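Bin picking demos: hand guiding vs. teleop for the approach
Forum > Manipulation > Learning from demonstration

smanole
Posted Wednesday, July 22, 2020

We have 426 demonstrations of picking blocks out of a metal bin, all recorded by hand guiding the arm. The policy does fine on blocks in the open. It does badly when two blocks touch or lie at a shallow angle to each other. It goes for the middle of the pair and stalls with a fingertip on top of one of them.

Before I record more I want to settle the method. Options are to keep hand guiding or switch to remote control with a 6-DOF mouse. Logging is at 30 Hz either way. The overhead view is part of the policy input.

Typical layout below. Red and green carry no meaning for the task, any block is a valid pick.

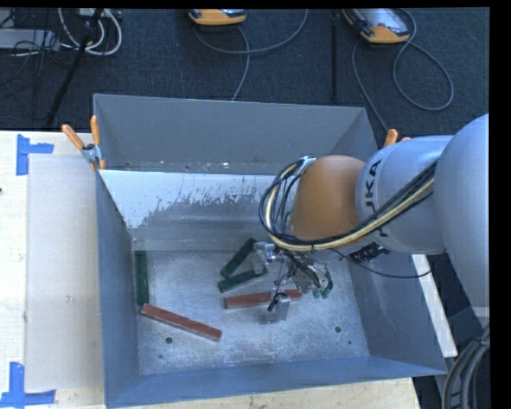 KUKA arm over the bin, three green blocks and two red.

The pair I mean is the two green ones in the middle, the narrow V. The one on the far left by the wall gets picked without trouble in that position, which I did not expect.

mpho_a
If the overhead view is an input, hand guiding is your first problem. Your forearms are in every training image and in none of the test images. We lost most of August last year to exactly this. Switch to remote.

smanole
I don't train on the guided images. I record the joint path, step back, replay it, and log the images during replay. So no arms in the data.

mpho_a
OK, then you have a different problem. During replay the blocks have to be where they were when you guided the arm. Do you put them back by hand?

smanole
Yes, against a printed overlay on the monitor. Error is a few millimeters. On the V that is probably enough to matter.

Mathis V.
It is enough. With a gap that narrow, a few millimeters decides whether the finger goes between the blocks or lands on one. You have been teaching it that both are acceptable.

I disagree with going fully remote, though. Operators on a 6-DOF mouse move one axis at a time and pause between moves. Those pauses end up in the data, and the policy learns to hover. I had a Tornen dataset where 24 percent of the time steps were zero velocity. Trimming them helped, but it took a week to find a threshold that didn't also cut the slow part of the grasp.

mpho_a
That is an operator training issue. Ours stopped doing it after two days. Also, the slow part of the grasp is when the fingers are closing, so keep every step where the gripper command changes and trim the rest. No threshold needed there.

Mathis V.
Works if the gripper command is continuous. Ours was open/close, one bit. It changes on one time step and the fingers take much longer than that to travel.

mpho_a
Fair. Then use measured finger width.

ines.masson
Question about the hardware. There is a cable loop up around the orange dome and a thin black cable hanging from the gripper over the right wall. Is any of that in the payload model? If not, gravity compensation will be slightly off in guiding mode, and you will be correcting for it with your wrist without noticing. It shows as a slow sideways drift in the descent.

smanole
Gripper mass is in. Cables are not. I do see a drift to the right in the last part of the descent and had put it down to me.

ines.masson
Could still be you. Have a second person guide ten descents. If the drift stays, it's the cables.

rosine_v
Two things not mentioned yet.

1. Bare scratched metal on the bottom. If you use depth, check it there before blaming the demonstrations. We got holes in the depth map wherever the metal was shiny, and a block edge next to a hole was useless.

2. Don't record more of the same. Let the policy run, take over when it starts to stall on the V, and save only the correction. We got more out of a small set of corrections than from doubling the 1,997 full demonstrations we already had. For that you need remote control, so I side with Mpho, for another reason.

Mathis V.
Agreed on corrections. I would still keep the hand guided set for the open blocks. No reason to throw it away.

smanole
No depth, color only. Plan is: keep the existing set for single blocks, drop every replayed demo where the blocks were touching, add the cables to the payload, then collect corrections with the mouse. Will log finger width from now on.

One open point. When I take over, should the steps just before the takeover be dropped?

rosine_v
Yes. We drop the last second before takeover. Those are the steps where it was already going wrong and the operator hadn't reacted yet.

mpho_a
One second is long at 30 Hz if your operator is quick. Start with half and look at the clips.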